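Golf gloves last longer if they never go in the bag wet. Pull the glove off after the last putt, press it flat against your thigh, and clip it to the outside of the bag for the walk to the car. At home, lay it over the rim of a bowl or an upturned jar so air gets inside the fingers. Keep it off the radiator.

## Cleaning grips

Fill a bucket with warm water and a small squirt of dish soap. Scrub each grip with an old nail brush, working from the cap down, and wipe with a damp cloth until the suds are gone. Stand the clubs head down against a wall until dry. Do not let water run into the hole in the cap.

I do mine in March and again in July. If a grip still feels slick after cleaning, rub it lightly with fine sandpaper. If that fails, it needs replacing.

## Clubheads

- Soak irons for 3 minutes, no longer, with the water below the ferrule.
- Clean the grooves with a toothbrush. A wooden tee gets out what the brush leaves.
- Never soak woods. Wipe them with a damp cloth.
- Dry everything before the headcovers go back on.

The brush I use is a Bruseo with nylon bristles. The wire one I had before left scratches on a putter.

## Food for the bag

Two small snacks are better than one large one. Eat the first by the fifth tee and the second at the turn. Chocolate is fine until May. Put anything crushable in the top pocket, away from the balls.
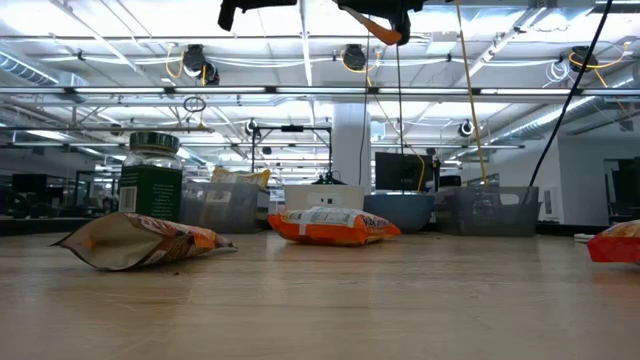 Chip bags, a lidded jar and a blue bowl on the tabletop.

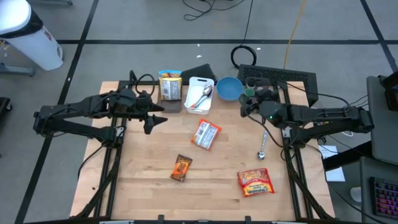
Fold the top of an opened bag down twice and hold it with a clothespin. Take all food out of the golf bag the same night, including the half granola bar in the rain pocket. Mice got into mine one winter at the Daren course lockers and went through a towel as well.

## Wet shoes

Take out the insoles and stuff the shoes with newspaper. Change the paper after an hour, then leave them overnight at room temperature, 70 degrees or so. Brush off dried mud the next morning. Spikes come out more easily if you put a dab of petroleum jelly on the threads when they go in.

## Old balls

Sort them in September. Anything with a cut goes in the trash, scuffed ones go in the practice bag, and the rest get washed in a bucket with a capful of white vinegar. My practice bag holds 47. Egg cartons are good for drying them.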